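Perception and Planning Engineer (Software), Stilon
Location: Urnemham, on site at least part of the week
Team: Manipulation Software
Reports to: Head of Manipulation
Start: November, or sooner if your current employer is feeling generous

Stilon writes the software that tells robot arms what to do with things that bend. Our customers are commercial laundries, hotel suppliers and one hospital linen service with very firm opinions about corners. They buy their arms from whoever they like. We supply the part that looks at the pile, decides what it is looking at, picks a place to grab and works out a path that doesn't go through the table.

We are 20 people in a former seed warehouse in Urnemham, with a smaller office in Ratberg where the sales team lives and where the good coffee machine went. The manipulation software team is six of the 20. We would like it to be seven.

The job

You would own the stretch of code between the wrist camera and the motion planner. Internally it is called Reinholz, after a street one of the early developers lived on, and it has outlasted two attempts to give it a more descriptive name. Reinholz takes in images and joint states and puts out grasp candidates with a score attached. The scores are meant to be probabilities. Making them behave like probabilities is a large part of what we're hiring for.

In your first few months you would probably:

Take over the edge and hem detector, including its test suite, which is thorough in places.
Replace our hand-tuned grasp ranking with something that can be retrained without booking a meeting.
Work with the controls people on what happens when a grasp slips. At present the arm retries with great confidence in the same spot.
Cut the time from image to plan. We're at roughly 12 frames of delay on the older customer hardware and would like to stop apologizing for it.
Extend our replay tool so that a failed run can be stepped through at a desk, with a sandwich, and without anyone restarting the cell.

You would also take a turn on support. Support here means reading logs from a laundry that starts work at 6 in the morning and has noticed something before you have. The rotation is shared evenly and you get the following afternoon off if you were called.

What we need from you

Solid C++ and Python, and a record of shipping perception or planning code that ran on a physical machine. It doesn't have to have been a robot arm. Farm equipment, sorting lines and warehouse carts have all taught people the right lessons.

Working knowledge of camera calibration, coordinate transforms and the particular despair of a sign error in one of them. You should be comfortable training and evaluating a segmentation model, and equally comfortable deciding that a threshold will do.

The ability to write a bug report that another person can act on. We will ask for a sample.

Nice to have: experience with motion planning in clutter, tactile sensing, or deformable object simulation. If you have made a cloth simulator match real cloth, please put it at the top of your resume, and bring evidence.

You don't need a doctorate. Several of us have one and it has been fine. 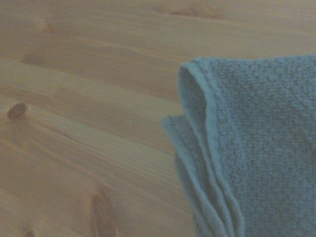 Hem detection is the problem you would meet first, and it's a fair sample of the rest. A folded towel gives the detector several edges where a person sees one item, and only some of them are worth grabbing. On this blue terry one, the upper layer and the flap sticking out beneath it each have a hem, the folded edges run nearly parallel, and the shadowed gaps between the layers matter as much as the fabric. The flat woven band is easier for us to pick out than the loops, so we lean on it, probably too hard. Then there is the wood, whose knots and wavy grain give an edge filter plenty to get excited about. Your job would be to get Reinholz to say which layer it means, how sure it is, and to hand the planner an approach that takes that layer and leaves the other where it was.

What you get

A permanent full-time contract, with the salary range sent to every applicant before the first call. Health and dental cover. Paid leave that people take. A bench of your own with an arm you won't have to share, and a share in one you will. A training budget, which covers conferences but has so far resisted all arguments about the ones held at ski resorts.

Core hours start at 11, for reasons that predate everyone currently on the team. Two days a week can be worked from home once you know the cells well enough to miss them.

How to apply

Send a resume and a page or less on something physical that your software got wrong, what you thought the cause was, and what the cause turned out to be. Cover letters are read but rarely remembered. Use the application form on the Stilon careers page and choose "Perception and Planning, Urnemham" from the menu. The Ratberg entry in that menu goes to sales, who will try to keep you.

The process is a short call, a paid half-day exercise on recorded data, and a visit to the warehouse to meet the team and watch a cell run. We reply to all applications, including the ones we turn down. Wear shoes you don't mind getting lint on.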